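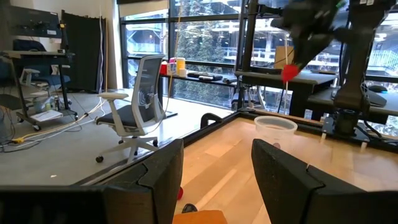
2 min read

Clearing a Table of Small Things

Small items are what slow down a cleanup. A big box gets carried away because it is in the way. A ball, a block or a bit of string can sit on the table all week. I use the same steps at home and on the shared tables at Forkano, and a table takes me less than the length of a coffee break.

What you need

One clear plastic cup with a wide rim
A shallow tray or box lid
A dry cloth

Steps

1. Stand the cup upright near the middle of the table. You want to reach it from both sides.

2. Pick up anything that rolls and put it in the cup first. Balls go in before blocks.

3. Lower small pieces in. Light cups tip over if you drop things from high up.

4. Put blocks on the tray. Square corners jam in a cup and you end up shaking it to get them out.

5. Wind string around two fingers, slide it off and tuck the end through the loop. Check that it isn't caught on anything before you pull.

6. Stop filling when the cup is half full. Empty it into its bin and go again.

7. Wipe the wood along the grain, then run the cloth along the rail at the edge, where crumbs collect.

Choosing a cup

Clear is better than colored. Even a cloudy one shows you there is something at the bottom. Meron Habte uses 900 ml deli tubs for larger parts, and those work fine if your hand fits inside.

If the cup keeps sliding, put a damp paper towel under it. Replace cups once the rim cracks.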